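4.2 Where the folding rules give out

Every household in the Warkiditz sample claimed to have a rule for folding. Most had several, and the person who stated a rule was seldom the person who did the laundry. We logged 1462 garments between the drying rack and the drawer, and sorted them into eight classes by the fold they ended up with. Shirts behaved well. Towels behaved so well that Gertraud Rüegg, who coded them, asked to be given something else. Shorts did not behave at all, and they take up the rest of this section.

The trouble starts with the stated rule, which for shorts was nearly always "in half, then in half again." It is a fine rule for a rectangle. Shorts are two short tubes hung from a wide band, and the first half-fold can be made along the length or across it. Informants used the same words for both. When Vinzenz Lehner asked one father which he meant, he was told "the normal one," and when he asked the man's teenage daughter, in the next room, he was told the same thing with a demonstration of the other.

We had expected the direction of the fold to follow the drawer. Shallow drawers should favor flat stacks, and deep ones the upright packets recommended in the Vavier booklet that came with one family's dresser. Drawer depth did matter for T-shirts (Section 4.1). For shorts it mattered very little. The better predictor was the waistband. A stiff band with a button can be lined up with itself, and people did line it up, often with some ceremony. A gathered band has no edge worth the name. It ripples, it springs back, and whatever is stacked on top of it leans. Ottilie Trummer, in her pilot notes from August, calls this "the accordion problem," and we have kept the term for want of a more dignified one.

Two habits grew up around the problem. In the first, the folder gives the band a hard flat slap and moves on before it can recover. In the second, the bands are turned alternately left and right through the stack, so that the bulk is shared between the two ends. The second habit was considered superior by everyone who practiced it. It also failed as soon as somebody pulled a pair from the middle -- the usual way of getting dressed in this sample.

Figure 5. Denim shorts folded lengthwise, back side up.
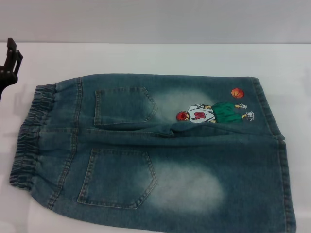 Decoration complicates the choice of which side faces out. Our coding sheet, inherited from the Sutter project, assumed that people show the front of a garment, or failing that, its plainest side, and it offered no box for anything else. The shorts in Figure 5 have two patch pockets on the back and an embroidered basketball player as well, so the side that the sheet treats as the reverse has a good deal to look at. Their elastic waistband is scrunched into tight ripples and bulges at both ends, a fair specimen of the accordion. Fletcher Henare proposed coding such cases by the most recognizable feature showing, and we adopted his scheme for all shorts. The category formerly called "wrong side out of courtesy" was dropped, over the objections of the coder who had named it.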